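From: Roy Bellamy
To: Lonstead Bellringers and Friends list
Date: December 28, 2017
Subject: Re: [lonstead-ringers] Arnden, the tenor, and the quarter peal that wasn't

Ingrid Snorradóttir wrote:

> Dear all,
>
> Could someone who was at Arnden tell me what went wrong with the
> quarter? I have had three accounts. In one the tenor rope slipped
> wheel, in another the conductor called a bob that should have been
> a plain lead, and in the third it was the mince pies. I am trying to
> write up the year for the newsletter and would like it to be at
> least partly true.
>
> Also, does anyone have the key to the ringing chamber cupboard? The
> muffles are in it and we want them for New Year's Eve.
>
> Ingrid

Ingrid,

All three, in that order, if you allow the mince pies to stand for the general state of the band.

We were to ring Plain Bob Triples with the tenor covering, which as you know is what we ring when we can't agree on anything else. The tenor at Arnden is a lovely bell once she is up. Getting her up is a matter of standing on a box and thinking about your knees. I was on the box. I had been told the rope was new and would be "a bit lively", and it was lively in the way that a dropped hosepipe is lively. For the first ten minutes I rang chiefly with my elbows.

The rope did jump the wheel, but that was in the rounds beforehand, and we stood, went up, put it back and started again. So whoever told you it ended the quarter was out by one attempt. They may have been in the pub for the second one. I name no names and the treble knows who he is.

As for the bob, I have been over it with a pencil. I had my tea go cold over it on Boxing Day while everyone else watched a film about a dog. The call came one lead early. The fifth heard it and obeyed, the third heard it and had doubts, and the second, by her own account, was thinking about parking. For perhaps a minute what came out of that tower was original work. Then the conductor said "stand" in a voice I last heard from a games master, and we stood, or most of us did. I took two more strokes to persuade the tenor.

I should say that the conductor owned up before anyone had their coat on, which puts him ahead of every other conductor I have rung for, me included. He also said he would like another go in March, on the same bells, and six of us said yes before we remembered about the stairs.

For the newsletter I would suggest "a quarter peal was attempted". It has the advantage of being what the newsletter said about us last year and the year before, so you can leave the type standing.

On the other points from the last few days, while I have the machine on:

The rope fund. We have 400 pounds, and the quote for a full set is more than that by a distance I would rather discuss sitting down. Splicing new tail ends on the back four would see us through to the summer. I know there is a view that we should hold out for the whole set. The people who hold it mostly ring the front bells.

The old peal board. The one behind the organ at Lonstead has been looked at again and the number of changes does read 5040, not 5004 as it says in the guide. The guide has said 5004 for 50 years. I propose we correct it and say nothing, and if any visitor has been going about with the wrong figure in his head all this time, he has presumably found a way to live with it.

Ingrid's question about minimus for the learners. Yes, by all means. I would only ask that we stop telling them it's easy. I told the last lot it was easy, and one of them has taken up the cello.

The simulator. Mirnora, which is what the lads have christened the old laptop with the ringing program on it, has lost its memory of our settings again and now believes we have twelve bells. It is a nice thought. If you are practising on it before the New Year, set it back to eight before you start, or you will spend the evening waiting for four people who aren't coming. Its own log says it has rung 2927 courses since we got it, all of them perfect, and I have gone off it slightly.

The cupboard key. It is on the hook behind the clock case, where it was moved so that everybody would know where it was. If it's not there, try the biscuit tin. If it's not in the biscuit tin, the cupboard door opens if you lift it and pull towards the window. It has done that since I was a boy and I would ask you all not to mention it to the churchwardens, who paid for the lock.

Half-muffled for the old year from half past eleven, muffles off in the gap, open for the new. I will need one strong person for the muffles on the back bells and one patient person to hold the torch. Last year we had two strong ones and it was pitch dark up there. Please reply to me and not to the whole list, or we shall have another 100 messages about flapjack.

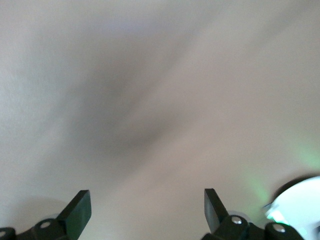

I can bring the urn if somebody else will bring the milk. Last time I brought both, and the milk went over in the boot on the Arnden road, and the car has been hard to sell ever since. Louder ringing from the fifth would be welcome on the night, and less advice from the second.

Happy New Year when it comes,

Roy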